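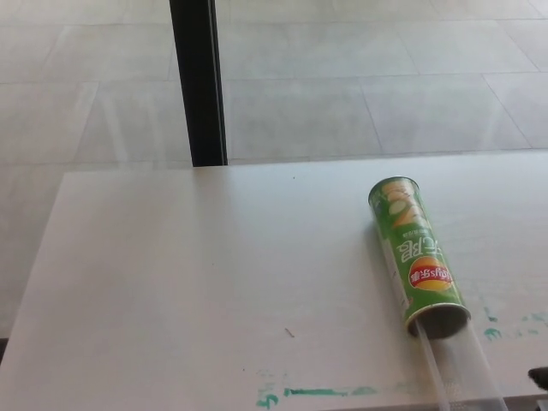 4. Installing the Height-Adjustable Frame and Worktop

Reading time: 6 minutes

This section covers assembly, leveling and first calibration of the Brekano sit-stand workstation. Read Section 3 (Unpacking and Parts Check) before starting. Two people are required for steps 4.2.6 and 4.3.1.

4.1 Before you begin

Choose the final location before assembly. The finished workstation must not be dragged across the floor, as side loads on the feet can bend the leg tubes. On tile floors, avoid placing a foot directly over a grout line. A foot that bridges two tiles of different height will rock, and the controller may read the movement as a collision.

Tools needed:
- 4 mm hex key (supplied)
- Cordless driver with a Phillips bit
- Spirit level
- Tape measure
- Pencil

Leave a clear gap between the rear edge of the worktop and any wall, shelf or radiator. Check the full travel path, including window sills and the undersides of wall cabinets.

CAUTION: Do not connect the power supply until step 4.4.1. The legs can move without warning if the controller receives power during wiring.

4.2 Assembling the frame

1. Lay the two leg columns on a blanket or flattened carton with the motor housings facing each other.
2. Attach one foot to each column using the short machine screws. Tighten by hand only.
3. Slide the two halves of the telescoping crossbar together. Set the width to match your worktop using the scale stamped on the inner rail.
4. Fit the crossbar to the brackets on the leg columns. Insert all screws before tightening any of them.
5. Measure both diagonals of the frame. If the two measurements differ, loosen the crossbar screws, square the frame and measure again.
6. With a second person, stand the frame upright on its feet. Tighten the foot screws fully, then the crossbar screws.

Note: Frames supplied with order code 1753 have the side brackets already fitted. For all other codes, fit the side brackets now. The flanged edge faces outward.

4.3 Mounting the worktop

1. With a second person, lower the worktop onto the frame. Center it from left to right, then adjust the front overhang.
2. Mark the hole positions from below with a pencil. Worktops supplied by Clanurent have pilot holes. If they line up with the brackets, skip to step 4.
3. Drill pilot holes where marked. Use a depth stop or a piece of tape on the drill bit.
4. Place a rubber washer between each bracket and the worktop.
5. Drive the wood screws with the driver on its lowest torque setting. Stop when the washer begins to compress.

CAUTION: Use only the screws in bag C. Longer screws may break through the upper surface. Damage of this kind is not covered by the warranty.

Worktops made by other suppliers may be used if they are thick enough for the bag C screws. Glass and stone tops require the adapter kit, part number 2399.

4.4 Wiring and first calibration

1. Mount the control box under the worktop. Connect the left leg to port M1, the right leg to port M2 and the handset to port HS. Plug in the power cord last.
2. Secure all cables in the supplied tray. Leave enough slack for the power cord to follow the worktop to its highest position.
3. Remove all objects from the worktop and from the floor below it.
4. Press and hold DOWN. The frame lowers, stops, drops slightly, then rises a short distance. Keep the button pressed until movement ends.
5. Release the button. The display shows the current height.

If the display shows E04, one of the legs is not responding. Disconnect the power, reseat both motor cables and repeat from step 3. If the display shows E07, the frame has detected an obstruction.

Note: Calibration must be repeated after every power interruption that occurs while the legs are moving. It is not needed after an interruption at rest.

4.5 Leveling

1. Raise the worktop to its mid position.
2. Place the spirit level along the long edge, then along the short edge.
3. Turn the leveling glide under the low corner counterclockwise, viewed from above, until the bubble is centered.
4. Press lightly on each corner in turn. If the frame rocks, extend the glide that is not in contact with the floor.

4.6 Load and duty cycle

The maximum evenly distributed load is 221 lb, including the weight of the worktop. Monitor arms must be clamped within the area between the leg columns. The motors are rated for up to 4 full travel cycles in succession. After that, the controller may lock and display HOT. Leave the power connected and wait for the message to clear.

4.7 Inspection after installation

Retighten all frame screws after the first month of use and once a year after that. Record each inspection on the card attached to the control box. For replacement cards and bagged hardware, write to the Mirnumham service desk, attention Filipa Cardoso, and quote the serial number printed on the underside of the crossbar.

Continue to Section 5, Handset Functions and Memory Positions.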